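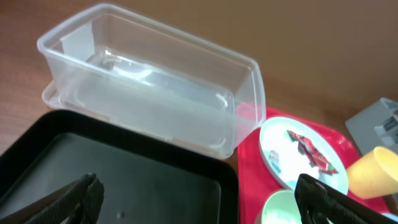 Kitchen stuff, October, sorting it before the move from Jundale over to the new place on Willow. Meant to do a proper post with all of it but I have 53 other things to do, so just a line or two each. More when the boxes are shut.

Rules so far – if it has a lid it stays. If the lid is missing it gets till the end of the month and then out. Clear tubs get parked on top of their own lids so they don't wander off, learned that one in the last move when I ended up with 11 lids and hardly a box to put them on. Trays go flat at the bottom of the carton, plates on edge, cups wherever.

Plates first becuase they weigh the most.

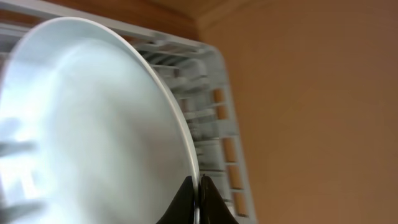 *Big white plate and the white dish rack. Rack is coming with us, no discussion.*

Had a look at new racks in Bristberg last month, roughly 175 for the fancy metal one. No thanks. The plastic one is light, rinses off in the sink and fits beside the tap at Willow (measured it, 7 to spare – centimeters, that is).

Next lot is the mixed stuff. Bits from three different sets, I gave up matching them years ago. The ringed one came from the Dumitrescu shop when they were closing down, should of bought more of them.

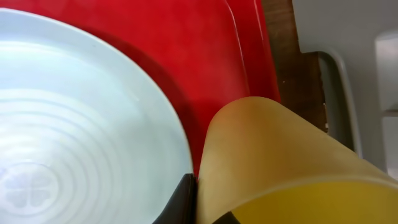 *Plate with the raised rings, on the red tray. Little flower or clover thing in the middle. Yellow cup crowding in at the side.*

The red tray is for breakfast things. It gets packed last and unpacked first, same as the kettle. Wrap for the plates is old newspaper, two sheets each, and tea towels between the good ones. Still short on newspaper so if any of you have a pile going spare, drop it on the porch anytime before 7.

Then the yellow plastic, which goes with everything and nothing.
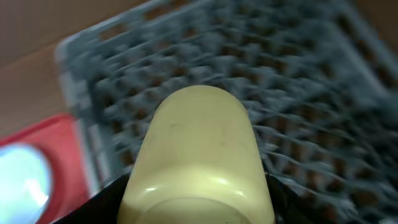
*Pale yellow, few scuffs on it, gray rack behind. Keeping.*

Glasses and the baking drawer still to do. Will add those when I get to them, prob late evening again.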